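卓上ゴミ箱の手入れと置き方

机や食卓に置く小さなフタ付きゴミ箱は、部屋のゴミ箱より汚れに気づきにくいものです。消しゴムのかす、糸くず、お茶のティーバッグの紙など、軽いものばかり入れているつもりでも、底の角には細かいゴミがたまります。わが家で続けている手入れの手順と、置き場所の工夫をまとめました。

用意するもの
・台所用の中性洗剤
・やわらかいスポンジ
・古い歯ブラシ
・綿棒
・乾いた布2枚
・厚手のフェルトマット(置き場所用)

中身を捨てるとき

フタを全開にしてから逆さにします。半開きのままだと、フタの裏にゴミが引っかかって机に落ちます。底に残った粉っぽいゴミは、水を入れる前に乾いた布でふき取ってください。先に濡らすと角に張りつき、歯ブラシでもなかなか取れません。

小さな袋をかぶせて使う場合は、袋の口を外側に折り返しすぎないこと。フタの留め具に袋がかむと、閉まったように見えても少しずつ浮いてきます。袋なしで使い、こまめに洗うほうが手間は少ないと思います。

洗い方

ぬるま湯に洗剤を数滴たらし、スポンジで内側をなでるように洗います。プラスチックは研磨剤入りのクリーナーで細かい傷がつき、その傷に汚れが入ります。白やクリーム色のものは特に目立つので、メラミンスポンジも外側には使わないほうが無難です。

ちょうつがいの部分は歯ブラシを横に動かし、前側の留め具のまわりは綿棒でぬぐいます。留め具にほこりが詰まると、フタを押しても引っかからなくなります。壊れたと思って買い替える前に、一度ここを掃除してみてください。油をさすとほこりを呼ぶので、何も塗りません。

においが残るときは、重曹小さじ3を500mlの水に溶かして中に入れ、フタを開けたまま30分ほど置きます。そのあとよくすすぎます。

乾かし方

布で水気をふいたら、フタを立てた状態で風通しのよい場所に置きます。逆さに伏せると縁の裏に水が残りがちです。直射日光に長く当てると黄ばむことがあるので、日陰で干します。冬の1月ごろは乾きが遅く、ひと晩そのままにしておきます。
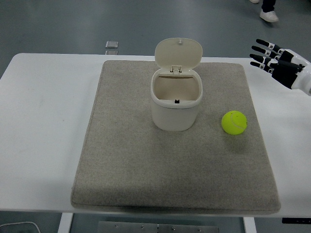 フェルトマットの上に置いた、フタを開けた状態の小型ゴミ箱。右はテニスボール。

マットを敷く

卓上のゴミ箱は軽いため、フタを開けるたびに本体がずれます。つるつるした天板ではなおさらです。厚手のフェルトを1枚敷くと動きにくくなり、フタを閉める音もやわらぎます。机に傷がつくのを防ぐ役目もあります。

マットは大きめのほうが、鉛筆やハサミなど一緒に使うものも置けて便利です。角を丸く切っておくと、めくれたりほつれたりしにくくなります。わが家のマットは1,000円で買った無地のもので、角だけ自分で切りました。型紙には湯のみの底を使っています。

テニスボールのように転がるものも、硬い天板の上よりフェルトの上のほうが落ち着きます。ただし傾いた机では止まりませんので、浅い皿に入れるなどしてください。

フェルトの掃除

ふだんは粘着ローラーを一方向に転がします。往復させると表面の繊維が立ち、毛玉のもとになります。ローラーで取れない細かいくずは、掃除機のノズルを少し浮かせて吸います。

飲み物をこぼしたら、こすらずに乾いた布を上から押し当てます。布の場所を替えながら、色が移らなくなるまで繰り返してください。残ったしみは、薄めた中性洗剤を布に含ませて外側から中心へ軽くたたきます。丸洗いは縮むことがあるので、表示を確かめてからにします。

入れないほうがよいもの

・汁気のある生ゴミ
・火の気が残っているおそれのあるもの
・使い終わった電池
・むき出しの刃や針

カッターの刃は紙に包んで粘着テープで巻き、自治体の決まりに従って別に出します。電池も小さな箱を別に用意しておくと混ざりません。

読者から

「フタがきちんと閉まらなくなり困っていましたが、留め具を綿棒で掃除したら直りました」(ロジーヌ・シャルパンティエさん)

「マットの裏に滑り止めシートを3か所貼っています。全面に貼るより、はがして洗うときに楽です」(ロマン・レイさん)

滑り止めシートは、長く敷いたままにすると塗装した天板に跡が残るものがあります。ときどきマットをめくって、裏側と天板をふいてください。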